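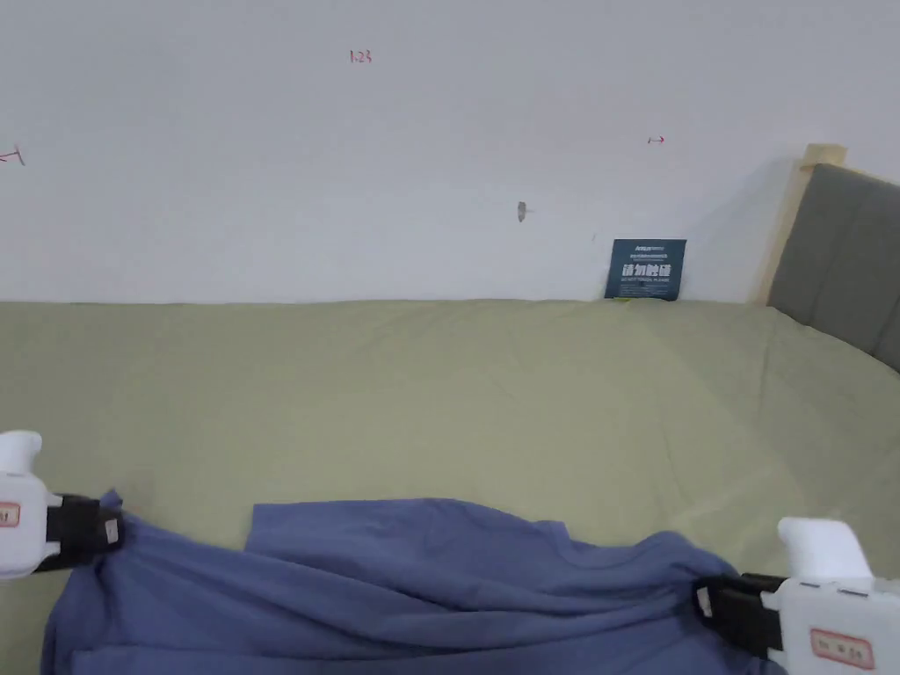

The planner should have been thrown out in February, according to the lead developer at Plundenico, and the team kept it for another two months because it looked good on paper. It took a folded shirt as a goal, worked backward through a list of grasp points, and handed the result to the controller as one long plan. By the second fold the cloth was somewhere else and the plan was useless.

"You can't plan 14 moves ahead with a T-shirt," the developer said. "You can plan one. Then you look again."

The look-again version is what Plundenico now runs under the name Nidetti. It is a small piece of software, and most of it is concerned with deciding when to stop. A perception module finds edges, corners and sleeves in the head view and gives each one a score. If no candidate scores high enough, the system doesn't grasp. It asks for a lift or a shake, takes a new view, and scores again.

I asked how often it asks for a shake.

"Too often on dark fabric. On a plain color with decent light, not much. Folds in the cloth give you edges that aren't edges, and that is still the main source of wrong grasps."

Beds are harder than tables, the developer said. A sheet has its own wrinkles, and early versions of the segmentation model merged the sheet with whatever was lying on it. The fix was more data from beds and a second output that predicts which layer is on top. The team labeled 305 sequences by hand before training that output, and threw away a first batch because two labelers had used different rules for hems.

The training data goes through Vahidi, an internal tool that lines up the video with the jaw openings and hand positions. It started as a script. "It was a terrible script. It assumed both clocks were right, and neither was." Vahidi now looks for the instant each jaw closes, in the video and in the log, and shifts one to match the other. Recordings that can't be matched go into a folder for a person to check. Of the last 1130 recordings, most went through without a person looking at them. The developer would like a better report on the ones that didn't.

Control is the part that gets the least attention in meetings. The two arms share a cloth, so a position error on one side becomes a pull on the other. Plundenico tried correcting each arm separately and got shirts stretched tight like a drum. The current controller treats the distance between the jaws as a quantity of its own and limits how fast it can grow.

"It's ten lines of code. It did more for us than the last model update."

Nidetti's connection to Condulora, the simulator the team used at the start, is now thin. Condulora still runs the nightly tests that check for crashes and bad commands. It is no longer used to judge folding, where its cloth was too stiff to tell them anything.

Next on the list is recovery after a dropped corner. At present the system starts over from the first view, even if half the fold is fine. The developer wants it to keep what it has and repair the rest, and expects that to need changes in the scoring before anything else is touched.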